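Section 5. Setting Up the Welcome Table

This section covers the table that guests reach first. Set it up after the room furniture is in place (Section 4) and before the chairs are numbered. One person can do it. Allow 40 minutes the first time.

5.1 Before you start

Check the contents of the Tiltia table kit against the packing slip. Paper goods are packed flat under the lid, and gifts and plants travel separately. If anything is missing, call the Redton office and give the kit number, 112. Replacements for printed items are sent from Getis and need two working days.

You will also need a damp cloth, a dry cloth and a roll of removable tape. These are not in the kit.

5.2 Placing the table

1. Put the table at least five feet from the door so that guests can stop without blocking it.
2. Press down on each corner. If the table rocks, adjust the feet until it stands level.
3. Wipe the top and dry it completely. Paper laid on a damp surface curls and the ink may mark the wood.
4. Decide which long side is the guest side. All printed matter is read from here.

Note: In the Arthur Room the floor slopes toward the windows. Check the level again once the table is loaded.

5.3 Gifts and plants

1. Put gift boxes along the back edge. A box with a bow goes at a corner, where guests will not reach over it and catch the ribbon.
2. Set potted plants to one side, well away from the gifts. Small flowering plants work best — tall ones hide whoever is sitting behind the table.
3. Turn each pot so that the fullest side of the plant faces the guests.

CAUTION: Water plants at a sink and let them drain before bringing them to the table. Do not water them in place.

5.4 Printed matter

1. Lay brochures toward the back and booklets toward the middle.
2. Place envelopes and cards near the front, with the writing facing up.
3. Handwritten notes go in front of the item they refer to. Use removable tape if the room has a ceiling fan.
4. Leave some bare table between pieces. Guests put down bags, phones and keys, and they will put them on top of the booklets if there is no other space.

Do not set out the full supply. The kit holds 400 booklets, and the reserve should stay in the carton until it is needed.

5.5 Sign

Stand the sign at the end of the table, on the side guests come from. Tighten the collar on the stand by hand. Do not use pliers — the thread strips easily, and a new stand has to be ordered.

5.6 Drinks

1. Keep bottles upright with the caps screwed down.
2. Put a bottle on a mat. A ribbed mat can be wiped clean, but lift it afterward and dry underneath.
3. Use plastic cups only. Glass is not allowed on the welcome table.
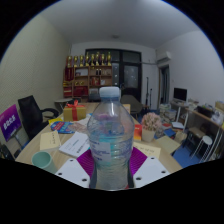 4. If a bottle carries a label with a guest's name or a table number, turn the label to the guest side.
5. Stand cups well in from the edge. A light plastic cup tips over with very little help, and an empty one will roll.

CAUTION: Never pour over the table. Move the cup to the serving cart, fill it there and bring it back. If a drink is spilled, take the paper items off first, then wipe from the outside of the spill toward the center.

5.7 During the event

Look over the table once an hour. Straighten the papers, pick up cups and replace any booklet that has been bent or written on. Used cups go in the bin under the serving cart.

5.8 Packing up

1. Remove bottles and cups before touching anything else.
2. Stack paper goods by size and return them to the kit, heaviest at the bottom.
3. Wipe and dry the mat, then roll it. Folding leaves a crease.
4. Take down the sign and loosen the collar half a turn for storage.

Section revised December 3, 2020. For storing the kit between events, see Section 8.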